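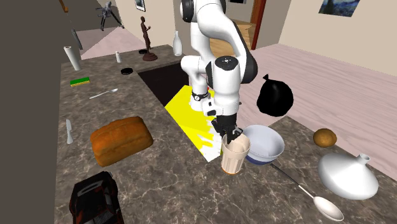
주방 정리 자동화, 검토실에서 하는 일

드로티아(Drotia) 갠드스테드 사업장 / 작업 갤러리

갠드스테드 사업장은 단기 임대 숙소의 청소와 주방 정리를 맡고 있다. 설거지감을 모으고 조리대를 비우고 식기를 제자리에 넣는 일이 하루 업무의 큰 부분을 차지한다. 이 가운데 조리대 정리를 로봇팔에 맡기기 위한 준비가 진행 중이며, 동작은 실제 숙소에 들어가기 전에 모두 시뮬레이션에서 먼저 돌린다. 이 페이지에는 검토실의 작업 화면과 담당자들의 메모를 모았다. 메모는 담당자가 쓴 그대로 두고 맞춤법만 고쳤다.

화면과 메모

컵 안쪽 잡기
시뮬레이션 화면. 검은색 두 손가락 그리퍼가 조리대 위에 세워진 긴 황갈색 컵의 입구로 들어가 있다. 컵 오른쪽에는 파란 띠가 있는 넓은 흰 그릇과 긴 은색 숟가락이 있다.
메모(밀라그로스 푸마): 컵은 바깥에서 감싸 잡는 방식과 안쪽으로 손가락을 넣는 방식을 둘 다 검토한다. 옆에 그릇이 가까우면 바깥쪽 접근이 어렵다. 판정할 때는 손가락이 들어간 깊이와 컵 벽에 닿는 순서를 본다. 사람이 할 때는 생각해 본 적이 없는 부분이라 처음 2주는 판정이 느렸다.

누운 꽃병
같은 화면의 오른쪽. 목이 짧은 흰 도자기 꽃병이 조리대에 옆으로 누워 있고 그 위쪽에 작은 갈색 감자가 있다.
메모(다라 니크 길라): 꽃병은 장식품으로 분류한다. 세우는 동작은 아직 허용 목록에 없다. 현재 규칙으로는 건드리지 않고 지나가며, 정리가 끝난 뒤 사람이 확인할 항목으로 올라간다. 감자는 식재료이므로 별도 목록이다.

떠 있는 봉투
로봇팔 오른쪽, 분홍빛이 도는 나무 바닥 위에 묶인 검은 쓰레기봉투가 떠 있다.
메모(다라 니크 길라): 물체가 공중에 있는 장면은 '배치 오류'로 표시한다. 컵 동작만 평가할 때는 그대로 쓰고, 봉투를 치우는 동작을 평가할 때는 제외한다. 표시는 반드시 판정 전에 한다. 판정을 먼저 저장하면 장면 번호가 잠겨서 담당 엔지니어가 풀어야 한다.

빵과 버터나이프
조리대 왼쪽에는 노릇한 빵 한 덩어리가 있고, 그 왼쪽에 은색 버터나이프가 있다.
메모(우테 자이델): 날이 있는 식기는 속도 제한이 따로 걸린다. 버터나이프도 포함한다. 현장 팀에서 과하다는 의견이 있었지만 12월 회의에서 그대로 두기로 했다. 빵은 버릴 것인지 남길 것인지 로봇이 정하지 않는다. 손님이 체크아웃한 뒤에도 마찬가지다.

뒤쪽 작은 물건
조리대 뒤편의 기울어진 흰 키친타월, 작은 흰 소금통, 뒤쪽 가장자리의 작은 검은 접시.
메모(밀라그로스 푸마): 뒤쪽 물건은 팔꿈치가 지나가는 길에서 자주 문제가 된다. 손끝만 보면 놓친다. 재생 속도를 절반으로 낮추고 팔 전체를 한 번 더 본다. 키친타월은 무게가 가벼워서 스치기만 해도 판정에 영향을 준다.

숫자

지금까지 등록한 주방 장면: 1,398개
실행 기록: 3,403건
사람의 판정이 끝난 기록: 1,785건
검토 교대 한 번의 길이: 40분

교대 시간은 처음에 더 길었다. 화면을 오래 보면 뒤로 갈수록 같은 장면에 다른 판정을 내리는 일이 늘었고, 직원들의 요청으로 줄였다. 교대 사이에는 세탁물 접수나 비품 정리처럼 화면을 보지 않는 일을 한다.

자리가 바뀐 사람들

검토 담당은 모두 청소 현장에서 옮겨 왔다. 외부에서 뽑자는 안도 있었으나, 조리대를 어디까지 치워야 손님이 불만을 말하지 않는지는 현장 직원이 가장 잘 안다는 의견이 받아들여졌다. 밀라그로스 푸마는 현장에서 여섯 해를 일한 뒤 검토실로 왔다. 허리에 부담이 줄어든 점은 좋지만 눈이 피로하고, 동료와 이야기할 시간이 줄었다고 한다.

디어드러 오 리어인은 현장에 남는 쪽을 택했다. 숙소마다 배치가 다르고 손님이 남긴 물건도 매번 달라서, 로봇팔이 들어와도 마지막 확인은 사람이 해야 한다고 본다. 지금은 현장 팀에서 '손대지 말 것' 목록을 관리한다. 약, 열쇠, 서류, 아이 장난감이 이 목록에 들어 있고 검토실의 분류 규칙도 여기에 맞춘다.

임금 등급은 아직 정리되지 않았다. 현재 검토 담당은 현장 등급에 수당을 더해 받는다. 직원 대표 저를라스 코리건은 검토 업무를 별도 직무로 등록해 달라고 요청했고 회사는 답변을 준비하고 있다. 현장 인원을 줄이지 않는다는 약속은 시범 기간에 한해 문서로 되어 있다. 시범 기간 이후의 내용은 정해지지 않았다.

오전 작업 순서

07:30 밤사이 돌린 실행 기록을 불러온다.
07:45 배치 오류가 있는 장면을 표시한다. 판정은 아직 하지 않는다.
08:10 첫 번째 검토 교대. 컵과 그릇부터 본다.
08:50 교대. 두 사람의 판정이 다른 기록은 보류함으로 옮긴다.
09:10 두 번째 검토 교대. 날이 있는 식기와 긴 숟가락류.
10:00 현장 팀과 통화. 전날 숙소에서 나온 새 물건을 목록에 추가한다.
10:30 보류함 확인. 우테 자이델이 최종 판정을 하고 이유를 한 줄로 남긴다.

판정 용어

통과: 물체를 잡고 옮겨 놓을 때까지 다른 물건에 닿지 않은 기록.
접촉: 다른 물건에 닿았으나 위치가 바뀌지 않은 기록. 현장 적용 전 재실행.
실패: 물체를 놓쳤거나 다른 물건의 위치가 바뀐 기록.
보류: 두 사람의 의견이 다르거나 화면 각도 때문에 판단할 수 없는 기록.

'접촉'은 검토실에서 만든 항목이다. 처음에는 통과와 실패만 있었는데, 현장 기준으로는 살짝 닿는 정도가 문제 되지 않는 물건이 많아 둘 중 하나로 고르기 어려웠다. 유리잔과 도자기는 지금도 닿기만 하면 실패로 처리한다.

다음 단계

도브리지에 있는 숙소 한 곳의 주방을 시험 공간으로 쓴다. 손님을 받지 않는 동안에만 운영하며, 현장 직원 한 명이 정지 버튼을 가지고 함께 있는다. 첫 품목은 플라스틱 컵과 넓은 그릇이고 칼과 유리잔은 빠져 있다. 동작 중에는 직원이 조리대 쪽으로 손을 뻗지 않도록 바닥에 선을 긋기로 했으며, 선의 위치는 디어드러 오 리어인과 현장 팀이 정한다.

장면 번호나 판정에 관한 문의는 검토실 우테 자이델에게, 근무표와 수당에 관한 문의는 저를라스 코리건에게 하면 된다. 새로 분류할 물건이 있으면 현장 팀 통화 시간 전에 이름과 재질을 적어 보낸다.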